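Robot school is in session at Fallitz, and the homework is fruit

I dropped in on Pronard's practice kitchen on Saturday, and I have to say, it's a lot more fun than I figured! The folks there are teaching a robot kitchen chores by remote control (a person steers, the arm follows, and every move gets saved as a lesson). Njoroge Rweyemamu let me hang around for 90 minutes and ask all my dumb questions. The fruit is plush, by the way, so I couldn't even snack. 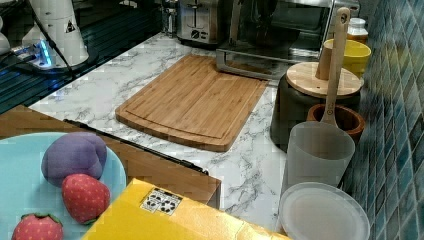

Plush fruit on the plate and a bamboo cutting board on the counter at Pronard's practice kitchen.

So far they've saved 2,472 runs, and Rweyemamu figures they toss about 5 percent of them, mostly when the person driving gets the jitters or changes their mind halfway. He told me the trick is to move slower than feels natural. I got a turn at the controls and, well, let's just say my runs won't be making the cut. My hand wanted to rush everything! It's a bit like backing up a trailer, where you know what you want and your arms do something else.
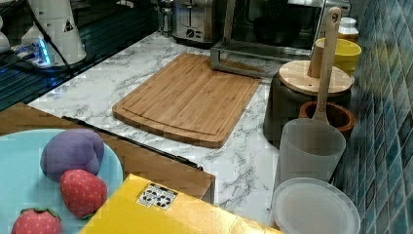
Amado Barredo wrote in after I posted a quick note about my visit, saying he'd tried both ways and liked guiding the arm by hand a whole lot better, because you can feel when it's about to bump something. With remote control, he said, it took him 23 tries before he quit overshooting.

I passed that along to Rweyemamu, who's heard it before. They plan to try some hand-guided lessons in December, with the same kitchen and the same chores, and I've already asked if I can come back.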